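May 2, 2024. Visit to Plasbridge, manipulation data group. Host: Jacinto Manríquez.

The group records pick-and-place work with hand-held grippers. The day's task was sorting small fruit between a plate and a tablecloth. Target for the station is 400 recordings; 288 were complete at noon.
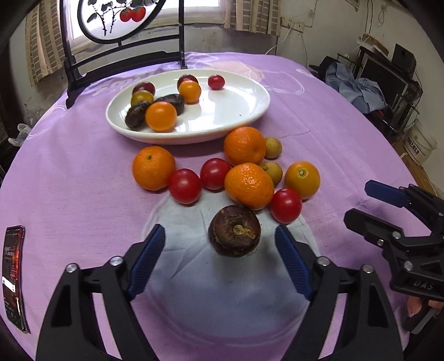

Manríquez rejects any recording in which an item rolls out of reach. The morning's count was 18, mostly tomatoes. Pads are changed every 54 hours of use. A second station opens in December.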